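Brarnex Robotics Safety Group
Minutes of the October meeting, 2 pm, Flurkwood site

The chair welcomed everyone, thanked the night crew for staying back, and accepted the previous minutes with one small correction to the spelling of Tazi.

Item 1. Arm fault on the Tazi cell
The group spent most of the hour on this one, and fairly so. During run 206 the arm carried on moving for over 6 seconds after the stop was pressed. Happily no one was inside the enclosure, but it gave the operator a proper fright, and the group wanted it noted that she did everything right — she stepped back, cut the power at the wall and filled in report 3502 before her cuppa.

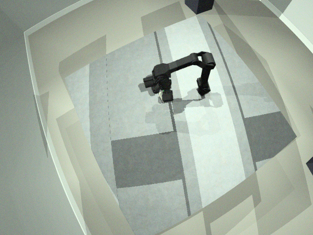 The controls team suspects the Arkano update, which moved the stop signal into the same queue as ordinary motion commands. They were very good about owning up to it. The stop has gone back to its own line on the test bench, and the cell stays locked out until it passes 200 stops in a row.

Action: controls team to bring the stop log to the next meeting.
Action: site office to put fresh lockout tags by the door.

Item 2. Other business
The squeaky gate was raised again and held over.

Meeting closed at 3.10 pm.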